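3.2 Pitch choice and length of stay

Booking records were taken from two touring parks, Ollby and Drostix, for one season beginning in April. After removing canceled bookings and seasonal pitches, 491 stays were left. A further 32 had no arrival time and were dropped, giving 459 stays for analysis. Each stay was coded by pitch surface (grass or hardstanding), electric hookup, and distance to the nearest washroom.
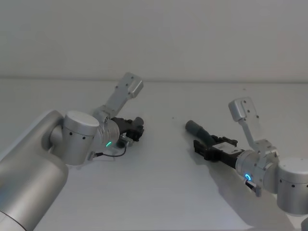
Hookup was the strongest predictor of a longer stay. Parties on hookup pitches stayed a median of 5 nights at Ollby, and the pattern at Drostix was similar. Pitch surface mattered less than we expected. Motorhome owners chose hardstanding more often than caravan owners did, but once they had arrived, surface made little difference to when they left.

Distance to the washroom had a small effect at Ollby and none at Drostix. The two parks are laid out differently, and we did not try to correct for slope or lighting along the paths.

Figure 2. Two robot arms on either side of a white tabletop, with two dark grey curved tubes between them.

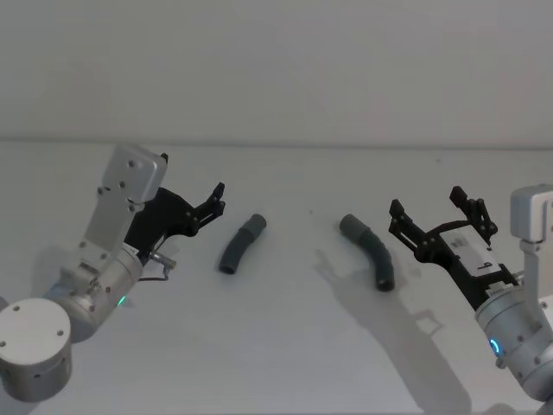
Vaněk
Corresponding author, Wivura Outdoor Stays Project

Late arrivals were treated separately. There were 34 stays with check-in after 8 p.m., and most of these parties took the pitch nearest the entrance that was still free. Several moved the next morning. Both parks logged such moves by hand, and the Drostix log has gaps on Wednesdays, when the office closed early. We therefore used the first pitch recorded for each stay in all the models reported in Section 4.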